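Bench Helpers Wanted at Navach, Small Parts and Gears

We're a friendly little workshop with room for 2 more people at the bench, starting November 17, 2025. If you like small metal things that fit together (and don't mind a bit of fiddling!), we'd love to hear from you. Most days you'll be at a white table with a big black mat, working with spur gears like these.
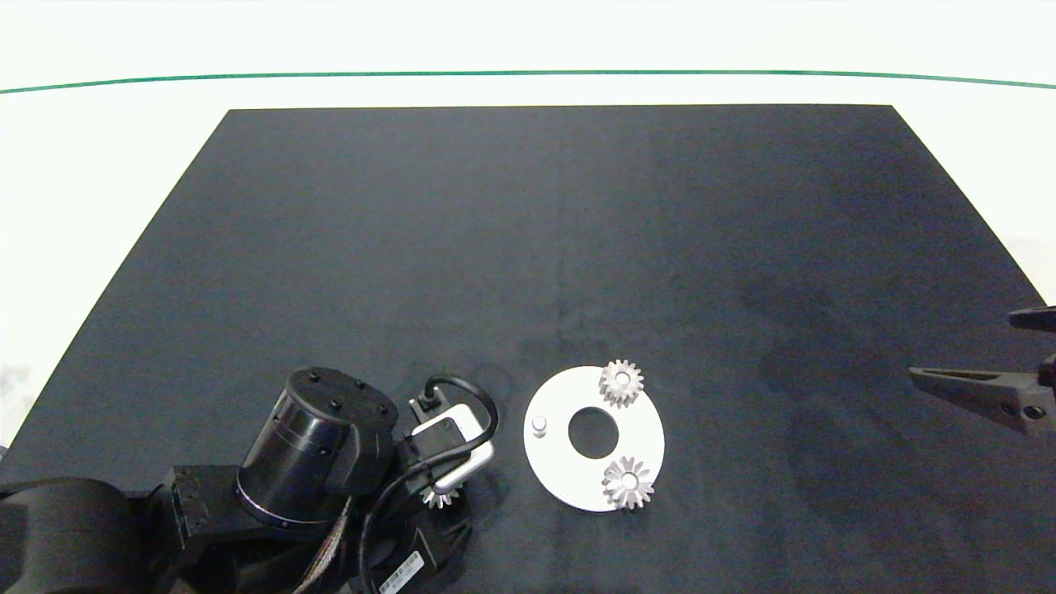 What we're hoping for

Patience, decent eyesight, with or without glasses, and 11 hours a week. No experience needed, we'll happily teach you. Write a few lines about yourself to Naima Hegazy at the Navach front desk.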